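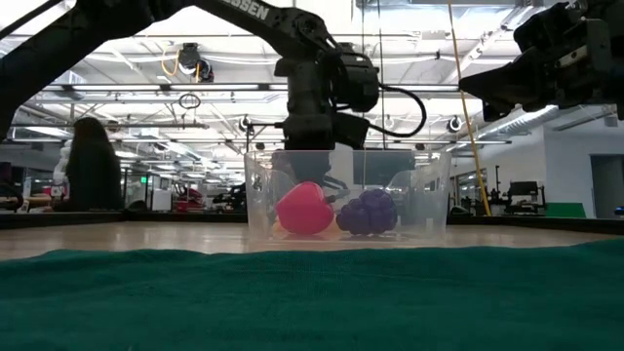

Every school robotics club should spend a term on picking things up. I know it sounds dull next to a football match between robots, and when Juniper Pettigrew suggested it for our student project I argued for the football! I was wrong, and I've been going on about it to anyone who'll listen ever since.

A bunch of plastic grapes is a wonderful teacher. It's all bumps, so the fingers can close in a dozen places and most of them are bad ones. A glossy heart is worse in its own way — smooth, rounded and very keen to slide off. Put the two side by side in a clear bin and you have six weeks of proper arguments about angles, grip and which arm should go first.

Our Tekotura team has six students, and three of them had never written a line of code before December. They were the ones who asked the best questions, because they watched the fingers and ignored the screen. Competitions rarely give anyone time for that. I'd like the Wiegand league to add a bin round next year, two arms and no clock, and I'd happily help run it.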